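第四章 树木怎样记录时间

本章要点：年轮的形成；早材与晚材；假轮和缺轮；生长锥取样；交叉定年；树皮能告诉我们多少东西。
建议课时：2

4.0 引子

先说一件小事。Bullby村外有条老路，路边一排山毛榉，村里一直说是建教堂那年种的。教堂哪年建的，村志上写1163年。照这个说法树都八百多岁了。山毛榉活到三百岁就算高寿，所以这话不用取样也知道靠不住。

后来真有人去取了样。Dorothy Tindall，当时在Tallamside教中学地理，借了一根生长锥，四月里钻了一个下午。最粗的那棵，数出来106轮。就这么多。村里有人很不高兴，说她钻错了地方。她又钻了对面一侧，还是106。

粗不等于老。本章从头到尾都会碰到这个问题，请先记住。土好、水足、四周没有别的树抢光，一棵树长得飞快；石缝里的刺柏，手腕粗细，可能比你祖父的祖父还老。

4.1 形成层

树干变粗靠的是形成层，薄薄的一层活细胞，夹在木质部和韧皮部中间。向里分裂，出木质部；向外分裂，出韧皮部。向里的多，向外的少，所以一段圆木锯开，绝大部分是木头，树皮只占一小圈。

春天，水分充足，叶子刚展开，形成层干得很猛。这时候长出来的细胞大，壁薄，颜色浅，叫早材（也叫春材）。到了夏末，生长慢下来，细胞小，壁厚，颜色深，叫晚材。然后停。第二年春天再来一遍。深色的晚材紧挨着下一年浅色的早材，交界处一条清楚的线，我们数的就是这条线。

注意：这是温带的情形。热带终年湿热的地方，生长不停，很多树种没有清楚的年轮。有旱季雨季之分的地方又另说，见4.6。

阔叶树还要再分两种。环孔材，像栎树、白蜡树，早材里的导管特别粗，肉眼就能看见一圈小孔，很好数。散孔材，像山毛榉、桦木、槭树，导管大小差不多，散在整个年轮里，界线淡，要打磨，要放大镜，有时还得湿一下木面才看得清。初学的同学请从栎树或松树开始，别一上来就挑桦木，会数到怀疑人生。

4.2 从外面看得到什么

不多。树皮的开裂程度和年龄有一定关系，但树种之间差别太大。栎树几十年就裂得很深。山毛榉到老都是光滑的，灰的，上面有斑，有地衣，斑多斑少更多是跟湿度和朝向有关，跟岁数关系不大。树皮光滑就说树小，这是作业里最常见的错误，每年都有。

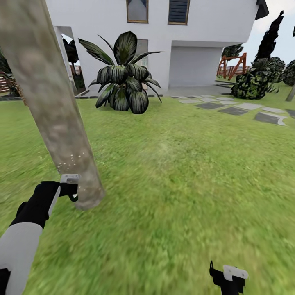
树皮光滑的树，能不能凭外表判断年龄？

单凭外表判断不了，最多猜个大概范围。要可靠的数字，得取木芯数年轮，或者查种植记录，最好两样都有，互相核对。

再说胸径。离地1.3米处量树干周长，除以圆周率，得直径。有些手册给出各树种的“平均年生长量”，拿直径一除，就得到一个年龄。这个办法快，不伤树，做普查够用。但误差可以很大，前面Bullby的例子就是。斜着长的树更麻烦，见下一节。

4.3 倾斜的树与应力木

树干一旦歪了，它会想办法撑住自己。针叶树在倾斜的下侧多长木头，往上顶，叫应压木，颜色偏深偏红，质地硬而脆。阔叶树相反，多数在上侧多长，往上拉，叫应拉木。两种合起来叫应力木。

结果就是髓心不在正中。一侧的年轮宽，另一侧窄，窄的地方甚至会断掉，某一年的轮在这一侧根本没长出来。这就是缺轮的一个来源。所以对歪的树取样有规矩：

避开倾斜方向的上侧和下侧，从侧面进锥。
至少取两芯，互为对照。
记下倾斜方向和坡向，记在当天的本子上，不要回去再补。

最后一条看着啰嗦。Hida那批样本，木芯质量很好，可是没有一芯写了方向，后来只能全部当作方向不明处理，白白少了一半用处。

歪倒的时间也能查出来。滑坡、风暴、河岸垮塌，树被推歪的那一年之后，年轮由对称变成偏心，变化常常很突然。地貌学者拿这个给滑坡定年，本章习题第4题就是这种数据。

4.4 假轮和缺轮

一年一轮，这句话大体上对。例外有两种。

假轮：生长季中间碰上干旱或者虫害，叶子掉光，树停了一阵，长出一条像晚材的深色线，然后下雨了，又接着长。数的人一不小心就多数一年。分辨的办法是看边界，真正的晚材到早材是突变，假轮两边都是渐变，在显微镜下尤其明显。

缺轮：年景太差，形成层在树干的某一段干脆没工作。少一年。多见于干旱区和高山林线。

单独一根木芯，这两样都很难完全排除。所以要有4.5节的交叉定年。

4.5 交叉定年（概要）

原理很简单。同一个地区的树经历同样的天气，旱年都窄，好年都宽，宽窄排列像一串密码。把两根木芯并排放，密码对得上，年份就对得上；错开一年，马上看得出是哪根多了或少了一轮。

活树往回推，推到老屋的房梁，再推到泥炭里埋的木头，一段接一段，序列就越接越长。Oakley序列由栎木接成，连续586年，中间没有断口，本章后面的例题都用它。接头处重叠的年数越多越可靠，太短的重叠对上了也可能是巧合，具体要多长、相关系数怎么算，留到第五章讲，这里先知道有这回事就行了。

课前准备：每组一片圆盘（松木即可），砂纸由粗到细三种，放大镜，大头针，铅笔。每十轮扎一针。圆盘请提前一天打磨好，课上没有时间磨，上一届磨了整整一节课，什么都没数城。

思考

1. 一棵树和它旁边的树直径差一倍，年龄有没有可能相同？举出两种情形。
2. 为什么从树桩上数出来的年数，通常比树的真实年龄略小？提示：想想锯口的高度。
3. 你所在的地方，哪些树种适合用来定年，哪些不适合？去问，去查，别只抄书后的表，那张表的的分布范围比较旧了。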